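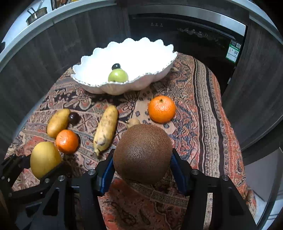 Quiénes somos

¡Hola! Soy Yeison Cusi y llevo Brellura junto con mi socio, Botond Kozma. Nos dedicamos a la aerotermia y a las bombas de calor para viviendas, sobre todo casas antiguas de pueblo, de esas con muros gordos y una caldera de gasoil en el garaje.

Empezamos en agosto, con una furgoneta prestada y un primer encargo en Rindton que nos costó más sudores de los que me gusta admitir (el depósito no pasaba por la puerta). Ahora somos 4 en plantilla y hemos hecho 300 instalaciones. Botond calcula las cargas térmicas y yo voy a las visitas, que es lo mío - me encanta hablar y en casi todas las casas acabo en la cocina. 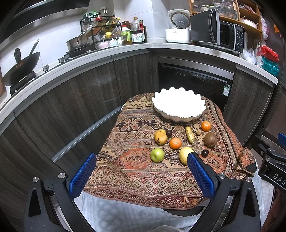 Fruta, un bol blanco y una tela estampada

Trabajamos con radiadores de baja temperatura y suelo radiante. Si tu casa pierde calor por todas partes te lo diré antes de venderte nada, y a lo mejor te toca empezar por las ventanas. También llevamos el mantenimiento de los equipos Dralavum, aunque los haya montado otra empresa.

¿Quieres que pasemos a verla? Escríbenos desde la página de contacto y cuéntame qué caldera tienes y los metros de la casa - con eso ya puedo ir preparando la visita.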